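Two-arm robots trained to judge their own grip before lifting
December 17, 2020

Researchers at the robotics company Nordin say a two-arm robot makes fewer mistakes with household objects when it learns to judge its grip before it tries to lift. The result comes from a study that began in March and was carried out in furnished rooms, with beds, sofas and carpet left in place.

The method is called Jedasia. It adds a short checking step between closing the grippers and moving the arms. During that step the robot makes a very small motion with each arm, compares what its wrist joints report with what it expected, and decides whether to lift, shift one gripper or let go and start over.

"Most of our failures were decided before the object left the floor," said Torbjørn Kristiansen, who led the study. "The grip was bad and the robot went ahead with the lift. By the time it noticed, there was nothing left to correct."

The team collected 2,740 attempts in which a person guided both arms by hand control. Of those, 1,676 were used for training. The others were set aside for testing or dropped due to recording faults. Attempts that ended badly were kept in the training set on purpose and labeled with the moment the grip was made.

Soft objects got the most attention. Cushions, folded cloth and small bags change shape when they are held, and a gripper with two narrow fingers can close on a fold that pulls loose as soon as weight is put on it. Things lying on top of a cushion make the job harder, as tilting one side can send them onto the floor.

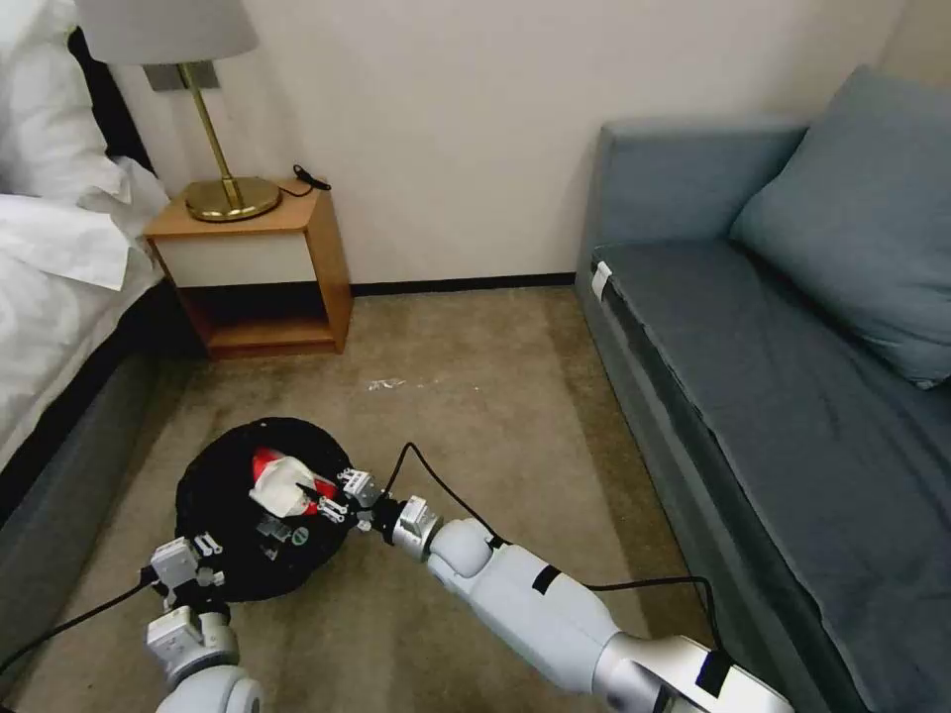
Kristiansen's group compared Jedasia with Zoltent, an earlier in-house method that plans both arms together but has no check before the lift. Each ran through 400 trials with the same objects and the same starting positions. The new method dropped fewer objects in every room, and the gap was widest for soft items larger than the grippers could span. With rigid boxes the two were close to even.

The check costs time. Almost 9 seconds were added to a typical attempt when the robot chose to let go and start over, and less when it only moved one gripper. Kristiansen said the delay would matter in a warehouse but was acceptable for tidying a room.

Eilif Viklund, a robotics researcher who was not part of the work, said the comparison was fair but narrow. He pointed out that both methods ran on the same pair of arms – and that the checking step depends on wrist readings that cheaper hardware may not provide.

"I would like to see it on a different robot before I call it general," Viklund said. "The idea of keeping the bad attempts and learning from them is sound, and other groups could try that part right away."

The robot also had trouble with thin fabric lying flat on carpet. In those cases the grippers sometimes picked up carpet fibers along with the cloth, and the check read this as a firm grip. The team has not found a fix.

Nordin plans to repeat the trials on a second robot, Jenus, which has shorter arms and a different wrist. The training data will be released with the written report once the recordings have been reviewed for privacy.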